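About Rautiainen

Welcome, and thank you for stopping by to find out who we are. If you came looking for opening hours or a price list, those are on their own pages. This one is the long version, so pour yourself something warm.

Rautiainen is a small bookbinding school and repair shop. We teach people to sew, glue, press and cover books by hand, and between classes we mend the ones that come to us in grocery bags and shoeboxes. Family Bibles, mostly, and cookbooks, and a surprising number of atlases. The shop takes its name from the old sign over the door, which was there when we signed the lease and which we liked too much to take down.

It started with Ludmila Štefanec, who had spent most of her working life in a library basement putting spines back on encyclopedias. When the library closed its bindery she bought the board shear and two of the presses, had them hauled across town, and then had to find somewhere to put them. She was 42 at the time and says she had never been so frightened by a piece of furniture. Her first class had four students, one of whom was her dentist. He still has the notebook he made, and the corners have held up beautifully.

Radek Doležal came along the next November to learn how to fix his grandmother's hymnal and more or less stayed. He teaches our beginner evenings now, and if you have ever been nervous about cutting into a good sheet of paper, he is the person you want standing next to you. Olga Carrilho runs the paper room. She marbles, she makes paste papers, and she will happily talk to you about grain direction until the kettle has boiled dry (twice, so far - we have bought a better kettle).

Our beginner course is 10 evenings long, starting at half past six. You will make a pamphlet, a flat-back notebook, and a proper rounded and backed book with sewn endbands, and you will take all of them home. We keep classes small enough that everybody gets a press, and we would sooner run a second group than squeeze people in. Materials are included. Bring an apron and, if you wear them, your reading glasses.

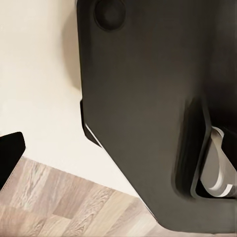 Repairs are a slower business, and we like to be upfront about that. A simple rehinge might be ready in a couple of weeks, while a book with loose sections and a torn spine can sit with us for a season. Čestmír Jelínek looks at everything that comes in and will write you a plain letter saying what he would do, what he would leave alone, and what it would cost. Sometimes the letter says to leave the whole thing alone and keep it in a box. He makes very nice boxes.

We are open to school groups in the mornings, and we lend out a kit with needles, thread and bone folders to teachers who would like to try a simple binding in their own classrooms. Write to Olga to reserve it, and please send the needles back in their case.

If you would like to visit before signing up for anything, come by any afternoon and ring the bell hard - the door is thick and we tend to be at the back with the glue pots.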